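Unser runder Tisch und die weiße Decke – Bilder aus der Wohnung

Ich heiße Kalevi Heiskanen und wohne seit drei Jahren in dieser Wohnung. Viele Bekannte haben mich gefragt, wie es jetzt bei uns aussieht, deshalb habe ich diese kleine Seite gemacht.
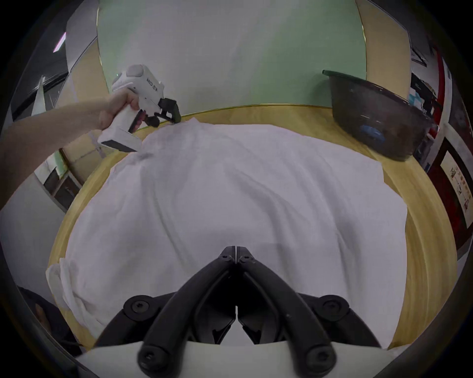 Das Tischtuch wird aufgelegt

Das große weiße Tuch liegt schon über fast der ganzen Platte, aber es hat noch viele Falten, und an einer Seite hängt es in einem dicken Bausch herunter. Am Rand sieht man noch das helle Holz und hinten die schmale goldfarbene Kante, die mir beim Kauf so gut gefallen hat.

Über den Tisch

Den Tisch habe ich bei Baltinness gekauft, das Modell heißt Folurano. Ich habe lange überlegt, ob ein runder Tisch in das Zimmer passt. Vorher hatten wir einen eckigen, und man stieß sich immer an der gleichen Ecke das Bein. Der neue hat 864 Euro gekostet, mit Lieferung. Das ist für uns viel Geld gewesen, aber wir essen jeden Tag daran und möchten ihn lange behalten.

Die Lieferung kam von der Firma Trakar. Die zwei Männer waren sehr freundlich und haben die Platte bis in das Zimmer getragen, obwohl im Vertrag nur »bis zur Haustür« stand. Den Fuß musste ich selbst anschrauben. In der Anleitung war eine Zeichnung auf dem Kopf gedruckt, so habe ich zuerst alles falsch herum gehalten.

Über das Tuch

Ein rundes Tischtuch zu finden, war schwieriger als der Tisch. Die meisten in den Geschäften waren zu klein oder hatten ein Muster, das ich nicht jeden Tag sehen wollte. Dieses weiße habe ich am Ende bei Lim gefunden, einem kleinen Laden für Stoffe und Bettwäsche in unserer Straße, Hausnummer 74.

Wenn ich es auflege, fange ich in der Mitte an und ziehe den Stoff dann mit der flachen Hand nach außen. Erst die großen Falten, dann die kleinen. Meine Frau macht es anders: Sie schüttelt das Tuch einmal in der Luft und lässt es fallen. Bei ihr liegt es meistens sofort richtig, bei mir nie. Ich bügele es nur, wenn Gäste kommen. Für uns allein genügt es, wenn man es nach dem Waschen gut ausstreicht und auf einer langen Leine trocknet.

Was noch fehlt

Im September wollen wir neue Stühle aussuchen. Die alten sind dunkel und passen nicht so gut zu dem hellen Holz. Auch eine Lampe über dem Tisch fehlt noch – dafür muss zuerst der Elektriker kommen. Wenn die Stühle da sind, stelle ich weitere Bilder auf diese Seite.

Stand der Seite: 1. Juli 2022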